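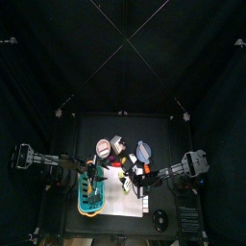 The teal basket and the household things in the middle of the dark table, Katdale.

I had been meaning to go to the Katdale open day for years, and every December something got in the way (a cold, a boiler, my sister's birthday lunch), so when the email came round this time I put my name down before I'd even finished reading it. I'm very glad I did! For anyone who hasn't come across it, Katdale is the old mill building behind the canal where Sadeghi keeps its collection of household goods, and once a year they throw the doors open and let people like me wander about looking at washing-up bowls.

The bus drops you at the bottom of the hill and it is a steeper hill than the map lets on. I got there at ten and there was already a queue under the awning, most of it cheerful, some of it with pushchairs. You get a paper badge and a folded plan, and then you're sent up to the first floor, where it all begins with shelves. The catalogue runs to 3,903 pieces, which we were told by Iker Valcárcel, who took our group round and who has the enviable job of deciding where each of them goes. He started with tin, went on to enamel, and was plainly looking forward to plastic the whole time.

I was too, as it happens. I grew up in a house with a great deal of plastic in it, and there were jugs on the third shelf that I could practically taste squash out of. A woman beside me said "oh, the peg basket" out loud and then had to tell all of us about the peg basket, and we were there for a good while longer than the plan allowed. Iker didn't seem to mind. He told us that 2,937 of the pieces came from ordinary homes, many of them in carrier bags, and that he'd kept a few of the bags as well.

From there you go along a corridor that smells of floor polish to the part of the building I'd come for, the tidying and sorting rooms. The dark table with the black walls all round it was the one everyone lingered at, and I came home with that teal basket stuck in my head. It's only a plastic basket, the sort of thing you'd put down and forget, but against all that black it fairly sings, and I found myself wondering why I've spent so much of my life buying beige ones. I do like seeing everyday things given a table to themselves. In a cupboard you never look at them properly.

There was a nice discussion afterwards about baskets in general. Gangadharan Nadar, who gave the talk at half past eleven, is firmly of the opinion that most households own the wrong ones: too deep, so that whatever you want is always at the bottom. He'd have us all on shallow baskets, one to a shelf, with nothing stacked inside anything else. A man at the back wanted to know what you do with a single glove in that system, and Gangadharan said he would put it on the windowsill and wait, and that was the biggest laugh of the morning.

He also made a point that I've been trying out at home. When you sort a heap of odds and ends, you put the basket down first and bring the things to it, instead of making piles all over the carpet and going off to find something to put them in. I did the drawer under the kettle that way yesterday evening. It took me 3 goes and I still have a key I can't account for, but I can now open the drawer with one hand.

Lunch was in the old loading bay. The soup was leek and potato and there was plenty of it, though do bring your own bread if you're fussy, as the rolls had gone by one o'clock. Tea was from Skerkora, the café on the towpath, and they'd sent up their ginger cake as well, which I had two slices of and would have had another if the queue had been shorter.

The afternoon is for the Vesalell room, a whole room of laundry things, and I'm afraid I rather rushed it. There are drying racks up on pulleys and a very fine row of mangles, and you're allowed to turn the handle on the smallest. I'd give it at least an hour. I gave it twenty minutes and then had to run for the bus, and I've been cross with myself ever since.

A few practical bits for next year. The lift is slow but it does come. Coats can be left by the front desk, and I'd leave yours, as the upstairs rooms are very warm. The shop takes cards now and sells tea towels, wooden spoons and a postcard of the enamel shelf, of which I bought two. There is no parking on the hill itself, so use the station car park and walk up by the canal, where there's a bench halfway.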